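Trucos para la noche de concierto (los que me funcionan a mí)

Llevo ya unas cuantas temporadas montando conciertos pequeños en la trastienda de Plaseck y, entre unas cosas y otras, he acabado con una libreta llena de apuntes. Los paso aquí a limpio porque Tatiana Kratochvíl me los ha pedido tres veces para sus noches de improvisación y siempre le mando la mitad (¡perdona, Tatiana!).

Empiezo por los cables, que es donde más tiempo se pierde. Enróllalos alternando una vuelta por arriba y otra por abajo, y ciérralos con una tira de velcro que se quede siempre puesta en el mismo extremo. Las gomas elásticas, ni verlas: se pudren y dejan una porquería pegajosa que luego sale con un poco de alcohol y mucha paciencia. Yo pongo además una cinta de color en las dos puntas, verde para los cortos y amarillo para los de 11 metros, y así a oscuras con una linternita me apaño.

La cinta de marcar el suelo quítala la misma noche, tirando despacio y a ras. Si se ha quedado el pegamento, aceite de girasol en un trapo, esperar un rato y después agua con jabón. En la tarima de Sarora la dejamos puesta un fin de semana entero y todavía me acuerdo de mis rodillas.

Para los chirridos de las sillas va de maravilla el fieltro adhesivo, pero recórtalo un pelín más pequeño que la pata, que si sobresale se despega enseguida. Y si hay un taburete que cruje justo en el solo del contrabajo (siempre lo hay), prueba a apretar los tornillos antes de echarle la culpa a la madera.

La caja de las entradas: 18 euros en monedas para cambio, separados desde casa en botes de especias vacíos. Caben perfectos y no suenan tanto. El sello para la mano, con tinta al agua, que la otra me dejó a medio público azul hasta el martes.

La ropa de tocar tiene su miga. Si la doblas en la mochila llega hecha un acordeón, así que yo la enrollo con una camiseta por dentro y la cuelgo en cuanto llego, lo más lejos posible de la cocina. 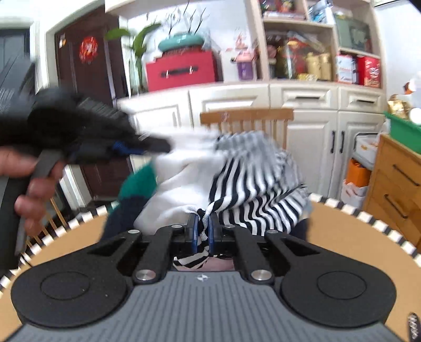

Si aun así hay arrugas, pulveriza un poco de agua, estira con las manos y déjala colgada mientras se hace la prueba de sonido. Con el algodón suele bastar. Las manchas de maquillaje en el cuello, jabón de fregar y agua fría, frotando por el revés.

¡Ah, y los carteles! Para pegarlos en la pared pintada uso masilla, en bolitas pequeñas, 4 por cartel, y la retiro haciéndola rodar con el dedo. En Plivcombe usaban cinta de doble cara y se llevaron un trozo de pintura tan grande que colgaron otro cartel encima. Allí sigue, creo.

Otro día escribo lo del café para los músicos, que con el termo viejo todavía estoy haciendo pruebas.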